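Projet de deuxième année — Réorganisation du rangement dans la salle Rebelo
Groupe : Joana Baptista, Salvador Carrilho, Leonie Vogler
Encadrant : Wálter Correa

1. Contexte

La salle Rebelo sert aux travaux pratiques de plusieurs promotions. Le petit matériel y est conservé dans des bacs en plastique, sur des étagères métalliques. En janvier, le fichier d'inventaire Fisovum contenait 2 015 lignes, dont beaucoup de doublons. Les emplacements indiqués dans ce fichier correspondaient à un ancien plan de la salle, et les étudiants cherchaient souvent le matériel de bac en bac.

Notre travail porte sur le rangement et sur la mise à jour des emplacements. L'achat de mobilier était exclu du projet. Nous avons donc gardé les étagères et les bacs existants.

2. Étagère basse

Nous avons commencé par l'étagère bleue à montants perforés. Les bacs sont de deux couleurs, bleu et blanc, et se posent les uns sur les autres. Nous avons retenu deux colonnes de deux bacs sur le plateau du bas, avec un petit espace entre les colonnes pour passer les doigts. Le plateau supérieur reste libre : il sert de surface de dépôt pendant le tri.

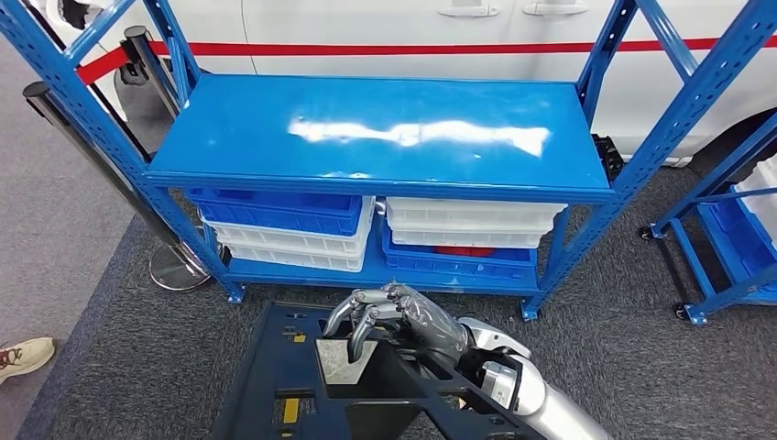
Figure 1 — Étagère bleue : quatre bacs sur le plateau inférieur, plateau supérieur dégagé.

La couleur n'indique pas le contenu. Salvador avait proposé de réserver le bleu aux pièces de fixation et le blanc à la visserie, mais la répartition des quantités ne s'y prêtait pas. Le classement se fait par étiquette. Nous avons pris un rouleau de 1 000 étiquettes Ploduveck, largement suffisant pour la salle et pour le couloir.

Un défaut demeure : pour ouvrir un bac du bas, il faut d'abord retirer celui du dessus. Nous y avons placé le matériel demandé une ou deux fois par semestre.

3. Circulation

Le deuxième point concerne le sol. Nous avons relevé les trajets pendant une séance du lundi, entre la porte, les postes de travail et les étagères. Les bacs sortis étaient souvent posés par terre, puis oubliés. La règle adoptée est simple : un bac sorti va sur un plateau libre ou sur une table, et le sol reste réservé au passage. 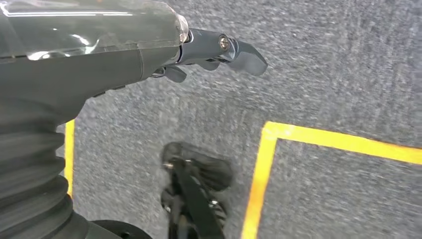 4. Marquage et grande étagère

Le ruban jaune au sol délimite des emplacements rectangulaires de tailles différentes. Nous ne l'avons pas modifié, mais nous l'avons reporté sur le nouveau plan, où il sert de repère pour situer les étagères. L'étagère à croisillons bleus y figure comme zone B. Elle n'a pas encore été étiquetée. 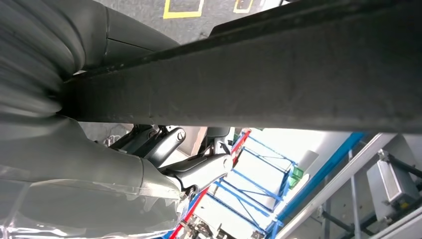 Figure 3 — Marquage jaune au sol et étagère bleue à croisillons (zone B).

5. Bilan

La zone A est rangée et étiquetée. Les doublons du fichier sont supprimés pour cette zone seulement. Armindo Veloso, responsable du matériel à l'école Estoton, a demandé que le plan soit affiché près de la porte. Restent à faire :
— l'étiquetage de la zone B ;
— la correction des emplacements correspondants dans Fisovum ;
— un essai avec un groupe qui ne connaît pas la salle.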